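I got to Trakinwood a little before nine in the morning with a list of questions and a coffee I never finished. Tetteh Akolgo met me at the door, took one look at my notebook and said, "You're going to ask me when it can fold a fitted sheet." I crossed that one off.

Tetteh runs the home side at Liltico, a small outfit that has spent the past while trying to teach machines the stuff we all put off until the weekend. Before that he managed the stockroom at Trendetti, the clothing chain, so he's one of the few people I've talked to on this subject who has hung up 500 shirts in a shift with his own two hands. I figured he'd have opinions, and boy did he.

I started with shops, as he knows them best. Can a machine restock a shelf yet?

"Boxes, yes," he said. "Same size boxes, same shelf, good light, fine, go home early. Then somebody sends you a carton of scarves." He says he used to think the hard part would be lifting. It's the soft, bendy, slippery stuff that gets you. A scarf has no shape until you pick it up, and then it has a different one every time.

He told me about a trial they ran last September in a housewares store called Kpodo. The job was putting returned items back where they belonged. They picked 300 items, and on the first night the machine put 90 of them on the right shelf without anyone stepping in. I said that sounded pretty bad. He laughed and said his boss had used a stronger word. "But a year before, we wouldn't have let it near glasses at all! I was happy. I went home and told my wife it was a great day, and she asked how many it broke." (It was two. Both mugs.)

So what about the house? I have a selfish interest here, I told him, because my own bedroom looks like a yard sale most of the time. Tetteh thinks homes are a lot tougher than stores, mostly because nothing has a label and everyone's idea of tidy is different. His mother keeps her good earrings in a tea tin. How would you program that?

"You don't," he said. "You show it. You do the chore with the grippers in your own hands, over and over, and you hope it picks up what you meant."

I asked which chore he'd pick if he could have only one of them working by next year. I was sure he'd say dishes. He went for putting away small things: keys, rings, batteries, the button that came off your coat. He finds it funny that people want to see a robot carry a couch.

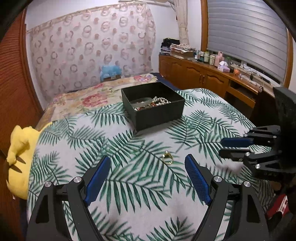 "A ring is a mean little object," he went on. "It's shiny, so the camera sees something different from every side. It's on something squishy, so when you press down it sinks. Your fingers feel all that and fix it before you've noticed. Ours have to be told." He had me try it with a pair of grippers and a washer on a couch cushion, and I'd like it on the record that it took me 28 tries. After a while you start pinching the fabric and getting the washer along with it, which he says is cheating, though he does it too.

And the big question - would he have one in his own house? He thought about it for longer than I expected.

"For laundry baskets, tomorrow. Moving them, I mean, I'm not talking about folding. For my wife's jewelry, no. Not while I'd be standing there watching it the whole time, that's more work than doing it myself."

I asked him to put a year on it and he wouldn't. He did say the stores will get there first, probably with night crews where a person handles the scarves and the machine does the cartons. He'd be okay with that. He never liked the cartons.

On my way out he gave me the washer to practice with. It's on my nightstand, next to a bunch of other things I haven't put away.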